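Kedance Knit Throw, Cream: Two Months In
Rating: 3 out of 5

I don't trust the word "cashmere-feel" and I never have. Kedance prints it on the label, the box and the little card inside the box, and none of the three will tell you much about the yarn. I bought the cream one anyway in June, mostly on the strength of a page claiming 1,000 happy customers. I'd like to meet a few of them.

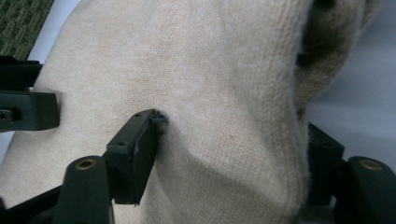
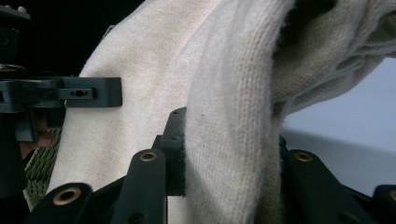 First, the softness. It is soft, I'll give them that. The surface is brushed, so it feels expensive when you take it out of the bag, and that's exactly what makes me suspicious. Brushing is a cheap way to impress someone for a week. My old Nutach blanket had the same fuzzy finish and by the second winter it looked like a bath mat.

So far this one has held up better than I expected. I've washed it four times, cold, in a mesh bag. No holes or pulled threads. It did come out of the third wash a little longer than it went in, and the care card says nothing about stretching. I wrote to Kedance and got a reply telling me to "dry flat for best results." I had dried it flat.

The color is my main complaint. "Cream" online was close to white. In my house it changes with the light, and in the deep folds it can look gray and a bit grubby even straight from the wash. If you have a dark couch, be warned that it also picks up every stray bit of lint going.

Warmth is average. Fine for a cool evening with the window open, not enough for January. The site says it's good for temperatures down to 39 degrees, and I have no idea who sat outside to check.

Folding it is a pain. It's thick enough that it won't stay in a neat square on a shelf, so mine lives in a heap on the armchair.

Would I buy it again? At full price, no. I've seen it marked down twice since then, and at half off I might get a second one in a darker color. Check the return window first. Mine was two weeks, and they don't cover shipping.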